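Bench log, Ilby room, December

7:10 am. In early. Cell was down when I left last night so didnt sleep great. Left arm dropped off the bus twice during the evening, both times mid-reach, both times came back after a power cycle. Right arm fine. It is always the left.

Coffee first. Then pulled the logs. 14 comm errors on the left wrist joint, none on the others. So not the base, not the supply. Somewhere between elbow and gripper. Cable, I bet. Purple cable on that side gets dragged across the white link every time the arm folds back and I have been meaning to reroute it since we moved the rail.

8:30. Powered down, waited, unplugged. Checked the connector at the gripper end. Felt OK. Checked the one at the board under the rail - not OK. Latch never clicked in. Could wiggle it with one finger. Reseated it, heard the click this time. Also tightened the screws on the left mounting plate, one of them turned nearly a quarter. Did the right plate too while I was down there. That one was solid.

Note to self: knee pad. The floor in here is murder.

Rerouted the cable. First try too tight, arm pulled on it at full stretch. Second try too much slack, it flopped over the fingers. Third try left a tall loop over the wrist and tied it back along the link. Same as the right one more or less. Should of done that in the first place.
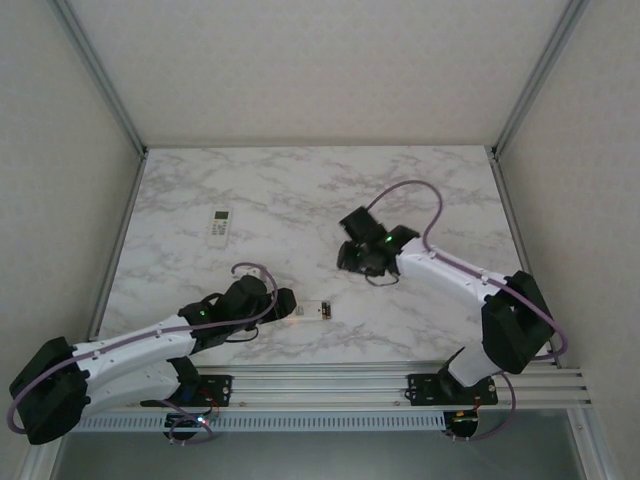 10:20. Homing. Left arm homed first go. Gripper open close x 10, no errors. Then the slow sweep, the one from the Garkimis folder, at 3 different speeds. Slow ok. Medium ok. Fast ok but there's a small tick in the elbow at the top of the move. Heard it before? Not sure. Writing it down anyway.

Zero offset on the left gripper was out after reseating. Redid it. Old script still has the old value typed in by hand, which is my own fault, fixed it, saved it under a new name, then fixed it in the second place it was typed in by hand. There may be a third place.

Lunch at desk. Cheese sandwich, bad apple.

1:15 pm. Long run started. Reach, close, lift, put back, home. Plan was 58 cycles, same as last month so I can compare. Sat with it for the first ten then went to answer Prieto about the spare wrist joint. They want the serial off the old one before they'll quote. The old one is in a box. The box is in the other building.

Checked on it between emails. Cable loop behaves. Swings a bit on the way back but stays off the marble top. Was worried the ties would creep along the link - haven't so far.

3:40. 58 done. Zero comm errors on the left. One missed close on the right, late in the run, which is annoying because I wasn't even looking at the right today. Fingers closed on nothing, arm carried on happily. Could be the force limit, could be a finger plate gone slightly off. Put a straightedge on it and couldn't see anything wrong. Leaving it for tomorrow.

Wiped down the rail. Tray underneath is full of cut tie ends, mostly mine. Emptied it.

To do:
- elbow tick, left, listen again when the room is quiet
- right gripper force limit, look up what Zodley set it to
- get the serial for Prieto (box!!)
- order more ties, the short ones
- find the third place

5:05. Home. Backup copied this time. Going to leave it powered down overnight and see if it comes up clean from cold, last night it was on the whole time so thats one thing I havent tested

Recent entries
Left arm drops out again
Moving the rail, part 2
Garkimis sweep - settings that worked
New finger plates, first impressions
Where I put the hex keys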